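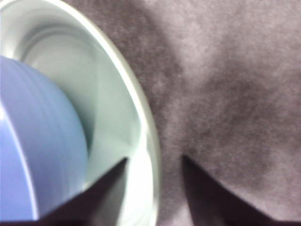 Stacking and storing your dishes: common questions

Do I have to keep each size in its own pile? No. Mixed stacks are fine for everyday storage, and most of our customers at Zavgate have one cabinet shelf for everything. Smaller pieces can go inside larger ones, the way the blue piece sits inside the big white bowl, as long as nothing has to be pushed into place. If you have to push, take it out and give it its own spot.

How high can I stack bowls?
Keep the stack low enough that you can lift the top bowl with one hand. Tall stacks lean, and the lower rims take the weight.

Two of my bowls are stuck together. What now?
Set them in the sink and run a little warm water around the outside of the lower bowl. Wait a few minutes, then twist gently. Do not pry with a knife. A drop of dish soap along the seam helps with stubborn ones.

Can I put a bowl on top of a plate?
Yes. Put the plate down first and stand the bowl anywhere on the flat part. It does not need to be centered unless you plan to carry the two together.

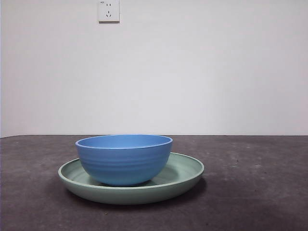 For carrying, move the bowl to the middle and hold the plate from underneath with both hands. If the bowl is full, make two trips.

Should dishes be dry before I put them away?
Yes. Leave them in the rack for at least 30 minutes - longer if the kitchen is damp. Water trapped between nested bowls leaves marks and a stale smell.

Do I need liners between pieces?
Not for plastic or melamine. For glazed ceramic, a paper towel between each piece prevents scratches.

Can I buy a single replacement bowl?
Yes, from the Mutham store or by mail. Open-stock bowls are item 3141 and plates are item 133. Colors vary slightly between batches, so tell us roughly when you bought yours. Orders usually ship from Tillthorpe within a week.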